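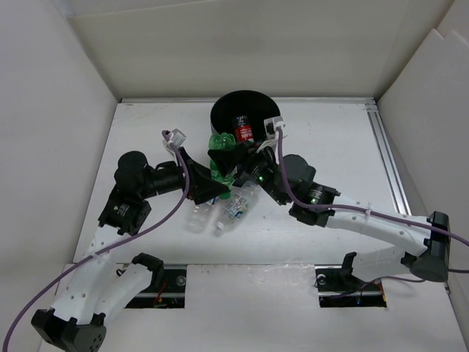
Bottle sorting moves to the Gashaw building in March

Gashaw residents and tenants will have a new place to bring empty plastic bottles starting in March, when the drop-off point at the Vosto lot closes for resurfacing.

The new point is on the ground floor, next to the mail room, and will be open from 7 a.m. until 9 p.m. It takes plastic drink bottles of any color, clear, green or dark, with or without the label. Caps can stay on. Bottles should be empty and given a quick rinse at home, as there is no sink on the ground floor.

Delia Figueroa, who runs building services at Gashaw, said the Vosto lot had become hard to use over the winter. "People were walking across a parking lot in the dark with a bag of bottles," she said. "A lot of them ended up in the regular trash on the way."

Under the old arrangement, bottles went into open-topped bins and were picked up every 16 days. The hauler, Nisus, will now come once a week. Full bins will be swapped for empty ones before 8 a.m., and residents on the first floor may hear some noise in the hallway at that hour.

Glass, cans and cartons are not part of the change and should still go to the yard behind the Gavo bakery. Plastic jugs over 2 liters also go to the yard — they take up too much of the bin and the hauler charges by the load. Motor oil and cleaning product containers are not accepted at either place.

The building had a trial of the ground-floor point last fall with tenants from 23 apartments. Figueroa said the most common mistake was bottles left half full, which leaked through the bags and onto the floor. Bags of bottles left outside the door after closing time will be treated as trash.

Tenants who cannot carry bottles downstairs can ask for a pickup at the door. Requests go to the front desk by noon and are handled the same afternoon. There is no charge.

The Vosto lot is expected to reopen after three weeks, but the bottle bins will not return there.

Recent items
Front desk hours change for spring
Gavo yard: new gate code for tenants
Elevator 2 back in service
Lost keys and where to ask for them
Bike room cleanup, tag your bike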